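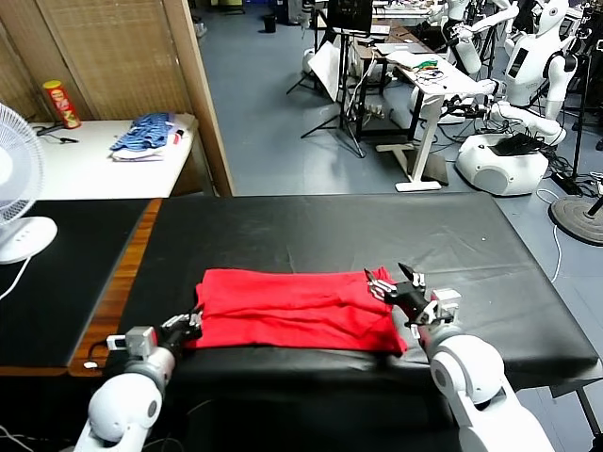
Search the help boards Search Clear

Two trailers for Ralleo, are they even the same movie??

29th May, by Pirjo Heinonen

Sorry if this has been covered, searched and only got threads about the book. So I watched the first Ralleo trailer at the cinema before something else and loved it. Girl moves to the coast, the boy with the ferry, the sad piano song, all very sweet. Then my sister sends me the other one last night and it's basically a thriller?? Someone's running through a tunnel, the aunt is screaming at a phone, no ferry boy at all. Same title at the end, same lead actress, but her hair is short.

Couple of things I can't work out.

Is the second one a proper trailer or did a fan cut it together? It looks too good for a fan but you never know now.

Also the running time. The cinema app says 100 minutes and the ratings listing says almost 130. That's a massive difference, I have to organise a sitter so I'd like to know which. Are there two cuts?

And what is the piano song in the first trailer. Driving me mad. Tried humming it at my phone, got a hymn.

Haven't read the book so please no ending. My sister is reading it and keeps making faces at me over the top of the page, I've had enough hints thanks.
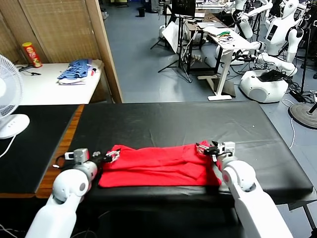 Red garment, folded, on the black table

Orvokki Eskola

Both are real. The soft one is the teaser the studio put out for the cinemas, the second is the full trailer and it's on the distributor's own channel, go look at the uploader name. If it was a fan one it'd have been pulled by now, they've been pretty savage with the clips.

The reason they feel like different films is that the book does the same thing. First half is all romance and then there's a turn. Not saying what. But the teaser only uses stuff from before the turn and the trailer is nearly all after. I'd have kept the turn out of the marketing completely myself, it was the best part of reading it and now everyone in the row behind me will be waiting for the tunnel. Anyway.

Hair – she cuts it. That's in the trailer if you pause in the bathroom bit so not a spoiler.

Running time, I'd go with the longer one. It played at the Ovberg festival last November and everyone who went said it was long, one bloke reckoned he missed his tram. I've seen the shorter number too and I think it's a placeholder the apps stick in before the print turns up. Could be wrong. Ring the cinema on the day, thats what I'd do, and then add the ads on top when you book the sitter.

Song I don't know sorry. Not on the soundtrack listing, I checked all the way down. Trailers use different music half the time, there's whole companies that do nothing but sad piano covers.

Don't watch the featurette with the director if you want to stay clean. He gives away the aunt in the first minute and looks very pleased about it.
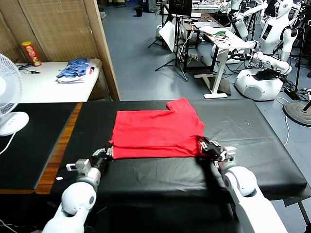

Folded red T-shirt, short sleeve poking up at the top

tealeafgirl

song is a cover of "Harbour Light" by Jarnau!! original is way faster, sort of a dance track, thats why your phone didnt get it. there's a slowed down one that sounds close but not the exact one from the teaser, I dont think they released it. everyones asking in the comments under it

cant help with the time but I hope its the long one, the book has SO much in it. if they cut the lighthouse chapter I'm walking out 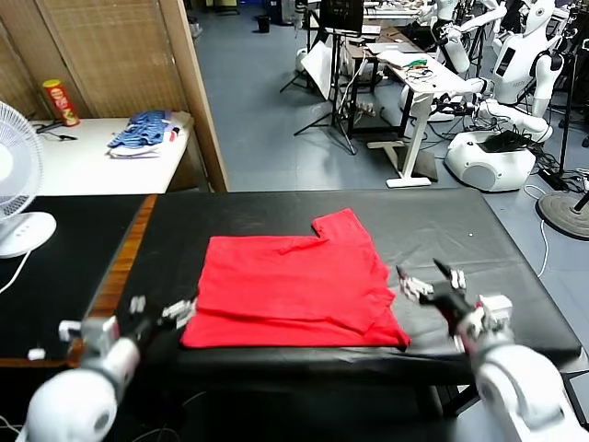
also forgot to say if you're anywhere near the Rantala they are doing an early session with both trailers and a chat thing after, tickets were still up this morning. no idea who's doing the chat

Pirjo Heinonen

Thank you both!! It's the Jarnau one, just played it, you can hear it once you know. Cannot beleive I was getting a hymn.

Rang the cinema like you said Orvokki. Girl on the phone said the longer time is the right one and the app is getting fixed. She also said they've had people walk up asking if they're seeing "the nice one or the scary one" so at least it isn't just me.

Going to the normal session I think, the Rantala is too far with a sitter on the clock. Have told my sister she has to sit on the other side of my husband.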